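Dirnside Parish Records Transcription
Progress report, February
Prepared by Elaheh Shojaei for Macarena Moya, Talebi Fund

Work on the burial registers continued through the month. Two volumes are now fully transcribed and checked, and a third is in first draft. The remaining volumes are held at Prerkport and will be requested once the third has been signed off.

Checking has taken longer than planned. The second volume has 23 entries where the surname could not be agreed between readers - mostly water damage along the inner margin. These are marked as uncertain in the index and will be compared with the bishop's copies. 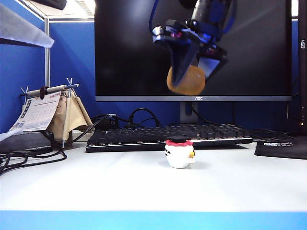 The index format was changed on your advice. Place names are now entered as written, with the modern form in a separate column. Entries completed before the change have been converted and spot-checked against the page scans.

Spending is within budget. The scanning invoice from Droreo has been paid; the charge for storage boxes will fall in the next period.

One risk to note: the reading room closes on Tuesday afternoons until further notice, which removes three hours a week from access to the originals.

Next period:
Finish checking volume 3
Request the Prerkport volumes
Send the draft index to the fund for comment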